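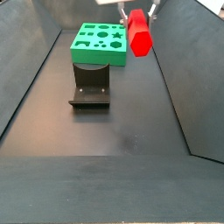
One of last winter's participants wrote to us afterwards that she had expected to be bored by the second hour and ended up asking whether she could stay on, and that the hardest part was "working out what my own hands know, and then saying it out loud". We have borrowed that line for our own talks ever since!

We are looking for people to join the second round of the Skilness correction study, starting in February at our Odedora workshop.

What the study is about

Most robot learning starts with somebody showing the robot the whole job from beginning to end. Skilness looks at a smaller kind of teaching. The robot tries to put a shaped block into its matching hole by itself, and you step in only when you think it is going wrong. You nudge it with a hand controller, let go, and it carries on. We keep the nudge, the second or two before it, and whatever you said while you were doing it.

In the first round we compared this with ordinary full demonstrations. One policy was trained on 2000 complete demonstrations. The other was given 698 short corrections on top of a very modest starting set. On shapes neither had practised with, the corrected policy got the block in on 73 per cent of its tries, and it beat the other one comfortably on anything with corners. Hexagons and stars were where the gap was widest. Round pegs hardly showed a difference (you can't really turn a round peg the wrong way).

We were delighted, and also a bit suspicious, as the first round drew nearly everyone from our own corridor. People who work with robots all day may correct them in a particular way. So this time we want people who don't.

Who can take part

Anyone aged 18 or over who can sit at a desk for an hour at a time and use a small hand controller with either hand. You need to be able to tell a red block from a green one on a screen, or let us know beforehand so we can set up the high-contrast view. Glasses are fine. Left-handers are very welcome, we had far too few.

No technical background is needed. If you sew, mend watches, ice cakes, fit kitchens, play an instrument or do jigsaws with the picture side down, we would love to hear from you. If you already program robots for a living, please pass this on to a friend.

What you will do

You come in for three visits, each two hours long with a proper tea break in the middle. The first visit is mostly practice. You learn the controller on an easy block, and we try out when you like to step in. Some people jump in early and some wait until the block is already on its side, and both are useful to us.

On the second and third visits you work through the full set of shapes in the foam sorter. You sit at a desk beside the bin with a view from the fixed camera, and you can lean over and look directly whenever you like. There is no score and no target speed. A researcher sits with you throughout and will ask what you noticed just before you stepped in. "It looked wrong" is a perfectly good answer, though we may ask you to say a little more.

We record the controller, the arm, the bin and your voice. We do not film your face. Voice recordings are typed up and then deleted, and you can ask for your data to be taken out at any point until the results are written up.

Payment and getting here

You will be paid for each visit on the day, whether or not you come back for the next one, and we cover local travel. The payment rates are in the information sheet. The workshop is on the ground floor of the Raltel building, step-free from the Buschmann car park side. The front entrance has four steps and a heavy door, so do use the other one if that's easier. Evening visits can be arranged.

How to join

Pick up an information sheet at the Raltel reception desk or ask for one through the contact form on the Skilness page. Put "corrections" in the subject box. Tell us which hand you write with, what you do with your hands for work or fun, and whether daytime or evening suits you. We reply to everybody, including those we can't fit in this time.

Posted 7 December 2025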